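Zukon window film, two rolls, after one summer

I bought this film in July for my kitchen in Fundevville. The kitchen looks to the west, and from four in the afternoon until dinner the sun comes straight on the counter. I did not want curtains near the sink, and blinds are hard to clean when there is cooking oil in the air.

The film comes in rolls, and I needed 2 for the kitchen and the small door to the yard. The price was 26 dollars for each roll. Before this one I had the cheaper film from Flallden, and it began to lift at the corners after a few weeks, so I was careful with my expectations.

Putting it on

The instructions are short but correct. You wash the glass, you spray it with water and a little dish soap, you take off the backing and you press from the middle to the sides. If your window is divided into smaller panes, you must cut one piece for each of them. This is slow work. Please measure every pane separately — in my old house no two of them have the same size, and I wasted one piece before I understood it.

The plastic scraper in the box is too soft. I used an old bank card with a cloth around it and had much better results.
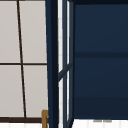
Light and heat

The kitchen is still bright enough to cook without a lamp until evening. The glare on the counter is less strong, and I can now read a recipe there without turning my back to the window. About the heat I am less sure. It feels a little cooler, but I did not measure it.

At night the film does not give privacy when the lamp is on. The box says this in very small letters.

Small problems

There were some 2000 tiny bubbles on the first day, or so it looked to me. Most of them went away in two weeks. A few stayed near the edges, and I stopped seeing them.

I ordered from Rojanasak, and the rolls arrived in a strong tube with no folds. Four stars from me. I would buy it again, but with a better scraper.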